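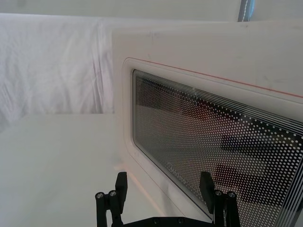

Figure 4.1 A white microwave oven with a mesh pattern across its window.

Chapter 4
The Box on the Counter: Microwaves and Why Food Heats the Way It Does

I didn't grow up with a microwave. My mother thought they were for people who couldn't plan ahead, and for most of my childhood I believed her. Then I moved into a shared house in Tromusitz with four other students, one working burner, and a microwave that had been left behind by whoever lived there before us. I ate out of that thing for two years. I made rice in it, I made eggs in it (badly), and one night I put a foil-topped tray in it and learned something about electricity that I hadn't signed up for.

So this chapter is a bit personal for me. We spent Chapter 3 on the stovetop, where heat moves from a flame or a coil into a pan and from the pan into your dinner. You could feel all of that with your hand. A microwave oven is stranger. You put in a cold mug of soup, the walls stay fairly cool, nothing glows red, and a couple of minutes later the soup is too hot to drink at the edges and still chilly in the middle. By the end of the chapter I'd like you to be able to say why - and to fix it.

Start with the door

When I teach this unit I always make people look at the door before we heat anything. Most of us look through a microwave window every day and never look at it. Get your nose up close (with the oven off, please!) and you'll find the glass is covered in tiny dots, row after row of them, packed tight. In Figure 4.1 they're white, set against the dark window. They make it hard to tell what you're seeing behind the glass, and I get complaints about this every term. Kwaku Aidoo, who took my class a few years back and now runs a lunch counter, used to open the door over and over to check on his oatmeal because he couldn't stand peering through the speckles.

The pattern is there because a microwave door has a metal screen with small holes in it. Light has a very short wavelength and slips through the holes easily, so you can see your food, more or less. The waves that do the heating are much longer, about 12 centimeters from one crest to the next, and to them a sheet of metal with tiny holes looks almost the same as a solid sheet. They bounce off it and go back into the oven. Hold your finger and thumb 12 centimeters apart and then look at one of those dots. I find that comparison more convincing than any equation, though we'll get to an equation in Section 4.2.

The rest of the cooking space is metal too, usually painted. So what you really own is a metal box with waves bouncing around inside it.

What happens to the soup

Water molecules are a little lopsided. One end carries a slight positive charge and the other end a slight negative one. When a microwave passes through the soup, its electric field flips back and forth billions of times a second, and the water molecules keep trying to turn and line up with it. They bump and jostle their neighbors the whole time. All that jostling is heat. Fats and sugars join in as well, which explains the jam in the middle of a reheated doughnut. If you've ever bitten into one straight away, you already know what I mean.

There's an old story that microwaves cook food "from the inside out." I believed it until I was well into my twenties, and I've heard it repeated by people who cook for a living. The waves do get past the surface, but in most foods they only get a couple of centimeters in before they've given up the bulk of their energy. The middle of a thick casserole is warmed the slow way, by heat creeping inward from the part outside it. That's plain old conduction, the same as in Chapter 3.

Cold spots and the kitchen on Miner Street

My friend Philomena Amoah keeps a kitchen notebook, and she's let me borrow from it all through this book. In November, the year she moved to Miner Street, she got fed up with lasagna that burned her tongue on one bite and froze it on the next. She took out the turntable, laid slices of cheese on a flat plate that covered the oven floor, and ran it just long enough for the cheese to begin to melt. It melted in patches. Between the patches the cheese was still firm enough to pick up.

Waves bouncing around in a box overlap each other. In some places they add up and in others they cancel out, and those places stay put, so you get hot patches and cold patches. A turntable carries the food through both. It does a decent job, with one catch: whatever sits in the exact center just spins where it is. Philomena now pushes her bowl off to one side, and so do I. You'll repeat her cheese test as Activity 4A, so don't throw out the old slices in the back of your fridge just yet.

Stopping halfway to stir does even more good. So does letting the food stand for a few minutes after the timer goes. I know, you're hungry and it beeped. Let it stand anyway! The hot parts keep passing heat to the cold parts while you hunt for a fork.

A word about cleaning and placement

Microwaves pick up marks. The tops get smudged and scuffed from people resting things on them, and the insides get splattered with whatever exploded last. The outside is mostly a matter of looks. The inside matters more, because dried food on the walls soaks up energy too, and a greasy crust can scorch if it's left long enough. A bowl of water with a slice of lemon, heated until the window steams up and then left alone for five minutes, will loosen nearly anything. Put a wooden spoon in the bowl while it heats. Very smooth cups of plain water can get hotter than boiling without bubbling and then erupt when you touch them.

Stand the oven on something flat and steady, and check your manual for how much space it wants at the back, sides and top. The vents need air. Borislav Papadopoulos, my neighbor for many years, kept a stack of cookbooks pressed against his and wondered why it shut itself off every time he did potatoes.

Before you go on

You'll need a few things for the activities in this chapter: a microwave-safe plate, two mugs of the same size, a kitchen thermometer, a measuring cup, and some sliced cheese. If you don't have a thermometer, borrow one. Guessing with a fingertip worked fine in Chapter 1, but it won't work now.

Words to watch for: wavelength, conduction, reflection, standing wave, penetration depth, superheating.

Warm-up questions

Talk these over with a partner, and jot down your first guess even if you think it's wrong. I'll ask you to come back to your guesses on the last page of the chapter.

1. Why does a plate sometimes come out hotter than the food on it, when another plate from the same cupboard stays cool?

2. Ice melts slowly in a microwave, but once a little puddle forms, things speed up. What might be different about water molecules locked in ice?

3. You have one large potato and four small ones that weigh the same all together. Which would you expect to heat more evenly, and where would you put them on the turntable?

4. Bread reheated in a microwave goes soft, then tough. It never goes crisp. What does a toaster do to the surface that a microwave doesn't?

Section 4.1 picks up with the second question, so have a couple of ice cubes ready.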